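Okwood gripper trial – August progress note

Quick one before the review. Bun steamer task now running on both arms, 55 runs logged with the Prongate fingers, 28 with the old Boateng pads.
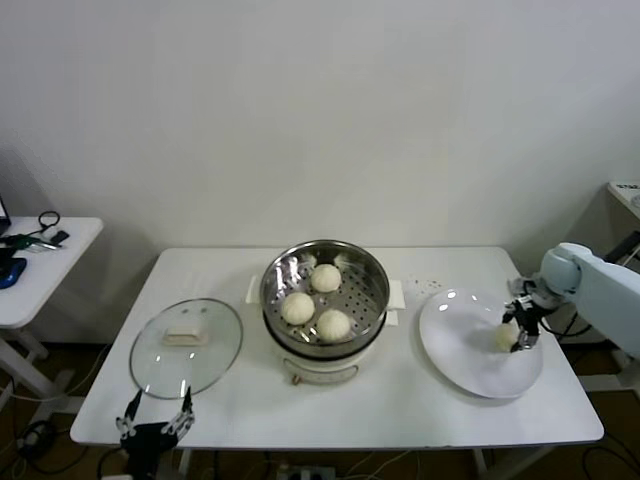
Zainab Adebisi is re-tuning grip force, still too firm on soft dough. Lid pick-up is teh slower half – handle approach angle needs work. Spent $1,279 so far, mostly spare linkages. 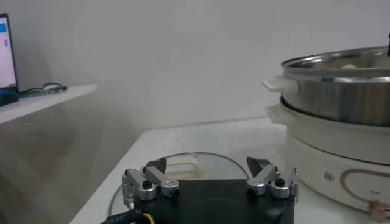
Wrist camera view, glass lid and steamer.

Next: swap controllers, rerun the lot. Budget sheet to follow – Ikechukwu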